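Skip to content
Home Test Log Galleries Parts Contact
Gallery: Door Runs, Two Arms, Stock Grippers
Posted November 28, 2020 by Cúc Tiêu
Filed under: Grippers, Simulation

Clolano says its two-finger gripper handles "everyday doors." I have heard that from 6 vendors now, so I asked Xuân Đồng to load the hardware model into Kasby and give us a house with some doors in it. We ran it against the slim Avach gripper on the other arm, same controller, same lighting. These are renders and the physics is only as good as the contact settings, so please don't email me as if a real door was involved. 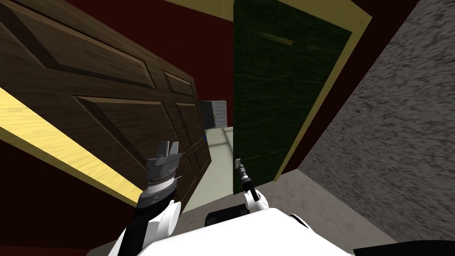
Both arms up, brown door swung open on the left, green door on the right.

The first thing I wanted to know was whether two different grippers on one body would be a fair comparison. I'm not sure it is. Each one gets its own side of the doorway and its own reach problem, and the planner we used (Vi, default weights) has never treated left and right alike. Xuân thinks I worry too much about this. We'll swap sides in December and see.

The wrist view is more useful to me than any score. A success rate won't show you where the fingers are relative to the woodwork.
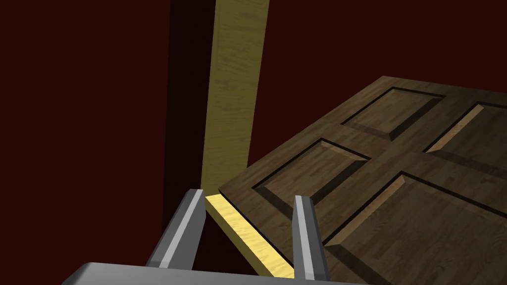 Gripper open, one finger to each side of the yellow jamb strip.

Flat fingers with squared tips are fine on flat stock. I have yet to be convinced about round knobs, and the vendor sheet goes quiet on that subject. It does quote 92 percent on "household fixtures" without listing a single fixture. Our own batch was around 3000 attempts, and I'm holding the numbers until we have rerun them with friction turned down, because the default is generous. 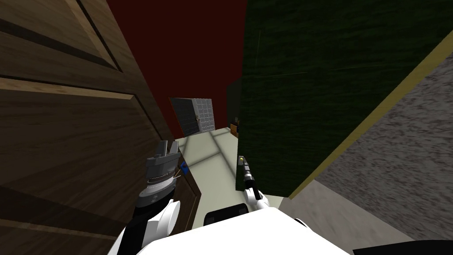 Camera placement is the other open question. The head view gives you both arms and the way through, but depth near the fingertips is hard to judge from up there, and I wouldn't tune a grasp from it alone. Xuân wants to feed both views to the controller. I want to see the wrist camera by itself first.

Next gallery: the same doors with the arms swapped.

2 comments | Older galleries | Back to Test Log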